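Slow Cooker Black Beans, No Soaking

Posted 1 August 2018

Quick one today, kids are up early. A few of you asked for the beans from the burrito bowl post so here they are. Dry beans, straight in the pot. No soaking, no draining halfway through.

What you need

1 pound dry black beans
7 cups water
1 onion, cut in half
5 cloves garlic, smashed
2 bay leaves
1 teaspoon cumin
2 teaspoons salt, for the end
Juice of one lime

What to do

Rinse the beans and pick through them. Little stones do turn up, I got one in May and my tooth still remembers.

Everything except the salt and lime goes into a big pot on the stove. Boil hard for 10 minutes. Don't skip the boil. Then tip it all into the slow cooker, lid on, high.

Start checking at 4 hours. Mine are usually done by 5. Older beans take longer, sometimes a lot longer. Want them creamy in the middle, skins mostly whole.

Salt and lime at the end. Stir, leave it 20 minutes, taste agian.

Too soupy? Lid off, high, half an hour. Or mash a cup of them against the side and stir that back in.

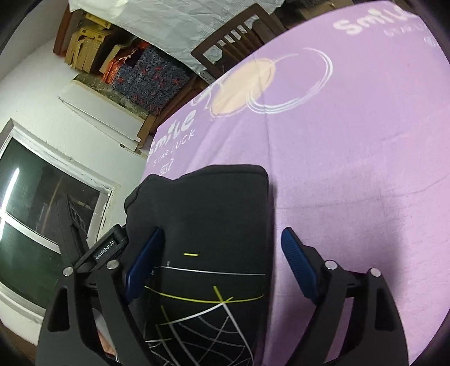

Freezing: flat in bags, with some of the cooking liquid so they don't dry out. Two cups per bag is one dinner here. Cool them first, all the way. I do this part late while the laundry gets folded, so beans on the counter, black fleecy thing on the lilac sheet, back and forth till both are done. Label the bags or you'll thaw chili by mistake.

Good for 3 months. Thaw in the fridge overnight, or run the bag under cool water and break it into a pan.

Filipa Ramalho asked about pinto beans. Yes, same method, add a cup of water. Havent tried it with kidney beans so can't say.

Rice post next, if I get to it.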